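Can a small arm open and put away cans yet?

I look after a shared kitchen and a workshop bench at Etham. We go through roughly 200 cans a month. Is there a desktop arm that can pick one up, open it and put it on a shelf without someone standing beside it? Budget is 2000 dollars.

Posted by wirkeck_bench
Picking up and shelving, yes, if the cans are all one size and start in the same spot. Opening, no. A ring pull needs a fingertip under the tab, then a lift and a peel along the score line, and the force changes partway through. Cheap grippers have no sense of that.

Posted by Bognár
just buy an electric can opener

Posted by stener_arms
Mostly agree with the first reply. Check the jaw opening before you order – plenty of small two-finger grippers won't span a full-size can, so they can't take it by the side. Shiny lids are also hard on depth cameras. Put the camera at the wrist and light the bench from the side. My notes from one bench setup follow. 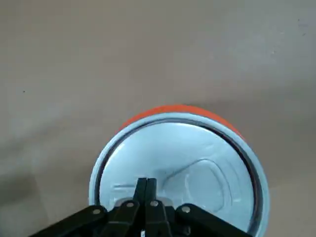
Etham, March – Closed fingers over the lid, with the can upright on a bare beige top. From this angle the fingers and linkages hide the middle of the lid, so any software looking for the tab has to find it from higher up and remember where it was. The score outline to the right still shows. I would budget for a second, fixed camera.

Last updated: Sep 20, 2022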